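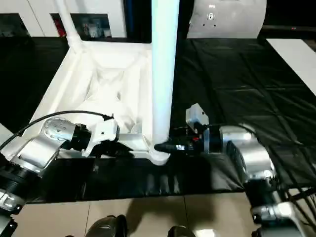

Both grippers on the white stand during a demonstration, head camera view.

Home | Docs | FAQ | Downloads | Contact

Uvus Teleoperation: Frequently Asked Questions
3 min read

What counts as a demonstration?
One continuous run of the task, from the start pose to the release of the object. Pauses are kept. If the operator stops the run by hand, it is saved as a partial and left out of training by default.

Should I guide the arms by hand or use remote control?
Hand guiding is quicker to learn and gives better force data on a single arm. Two-arm tasks are easier with the Setent leader arms – one person can't comfortably steer both wrists at once.

Does hand guiding put my hands in the head camera view?
Yes. Record the joint path first, then replay it with the cameras on.

How many runs do I need?
The stand task in our docs was trained on 546 runs. Simple pick-and-place needs far fewer. Add runs where the policy fails before adding more of what it already does well.

Why do you use a black cloth?
It separates white parts from the table in the depth and color streams. Wrinkles are fine. Re-center the cloth between sessions if it has moved.

The grippers fight each other when both hold the part. What do I change?
Lower the stiffness on the following arm to level 3 and leave the leading arm at 9. If the part still twists, regrasp closer to the base.

Can I mix data from two operators?
Yes, but tag each run with an operator ID. Grasp order should match – mixed orders are the usual cause of hesitation at first contact.

Which file formats are supported?
Negri logs and plain HDF5. Export from Lukano was added in July.

Comments (3)

benchrat: Stiffness fix worked on our setup, thanks. Had to go down to 2 for thin tubes.

kf_motion: Is the operator ID required for replayed runs too?

tallgrass: @kf_motion yes, the importer rejects them without it.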